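11 Aug 2008

The sweet drawer, or what's left of it

I finally had a go at the sweet drawer this morning. It's the one under the kettle where everything ends up (party bags, things from coat pockets, the odd present from Gilberto Cuervo whenever he's been travelling) and it hadn't been sorted for 8 months. Willa came to "help", which meant eating three toffees before I'd even got the drawer open!

Most of it was past saving, so out it went. The good stuff is going in the tin for the drive to Rarncombe, 170 miles with two children in the back, and I'm not stopping at every services for crisps like last August.

I've put a few odds and ends in the white tray on the side while I make up my mind. I've got my eye on the big brown one, so hands off please. 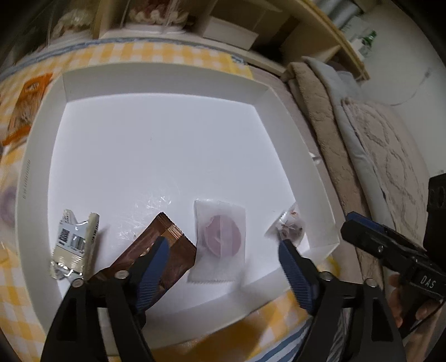
Still deciding: the last few from the drawer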